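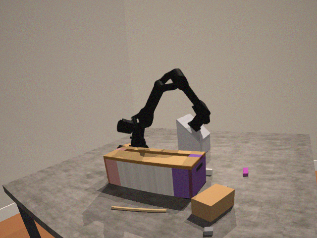 Mahsa Ebrahimi wants to know why anyone would test a robot on a computer when a real one could do the job. It is a fair thing to ask, and the answer takes a little explaining.

A robot arm has two parts that matter most when it has to pick something up. The first is the arm, a chain of stiff pieces called links, connected by joints. The joints turn, a bit like your shoulder, elbow and wrist. The second is the gripper, the tool on the end of the arm that takes hold of things.

There is a third part that you can't see. It is called the controller. The controller is a computer program that decides how far each joint should turn, and how fast. If you give the same arm two different controllers, it may move in two quite different ways.

Testing without breaking anything

A simulation is a world made inside a computer. It has a table, a floor, walls and objects, and rules that say how things fall, slide and bump. The robot in the simulation is built to match a real arm, with the same number of joints and the same lengths.

People who compare controllers use simulations a lot. Suppose a new program has a mistake in it and swings the arm straight into the table. In a workshop, that could bend a joint that costs a lot of money. In a simulation, you press a key and start over.

A computer can also repeat a test many times. Our comparison used two controllers, named Vidus and Hunitz. Each one got 700 tries. A person setting up a real table that often would be at it for weeks.

What goes on the table

A good test table has objects of different shapes and sizes. Small blocks are fairly easy to grip because they have flat sides. A thin dowel lying flat is harder. The fingers must come down very close to the tabletop, and they have to be turned the right way, across the dowel. A closed cardboard box lying on its broad face can be too wide for the fingers to fit around, so the robot has to look for a narrower side.

Large objects cause another kind of trouble. A big bin in the middle of the table is something the arm must reach over or around. The controller has to keep track of the elbow as well as the gripper. Try this yourself: put a cereal box on the table in front of you and pick up a pencil from the other side without touching the box. You will notice that you lift your elbow without thinking about it. A robot has to work that out with math.

How we kept score

For each try, the computer chose one small object and the arm had to pick it up. A try counted as a success if the object was lifted off the table and held for 3 seconds. Bumping into anything else made it a miss, even if the object was picked up afterward.

Vidus missed 241 times. Hunitz missed 133 times. That makes Hunitz the better controller on this test, but it was also the slower one. It stopped above each object before going down. Vidus went down in one smooth move, and many of its misses were with the dowel.

Which one would you choose? For packing eggs, you might pick the careful one. For sorting blocks in a hurry, you might put up with more misses.

Is a simulation the same as real life?

No. Real objects can be sticky, dusty or a little bit squashed. Real joints wear out. Light from a window can confuse a camera. A simulation leaves many of these things out, so a controller that does well on the computer still has to be tried on a real arm. Engineers call the difference between the two the "reality gap."

One way to make the gap smaller is to change the simulation between tries. The blocks can be moved, made heavier or given a new color. A controller that can cope with all those changes has a better chance in a real room.

Words to know

Controller: the program that tells the joints how to move.
Gripper: the tool that holds things at the end of a robot arm.
Joint: a place where a robot arm can turn or bend.
Link: a stiff piece between two joints.
Simulation: a world made inside a computer for trying things out.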